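4.2 Teaching a pick by hand

1. Wake both grippers. Wait for 3 beeps.
2. Close on the handle of the fork, blue pads flat to it. Tines down.
3. Lift slow, hold, then place. No regrip mid-take – start over instead.
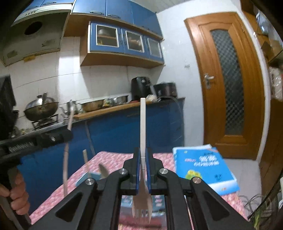
CAUTIONS

Keep fingers clear of the linkage arms and pivots.
Dont squeeze past the stop. Pads tear.

Note: thin items (chopsticks, spoons) need there own takes. Save each one before the next – Plarndale drops unsaved takes at power off.

Pad wear: see 4.3.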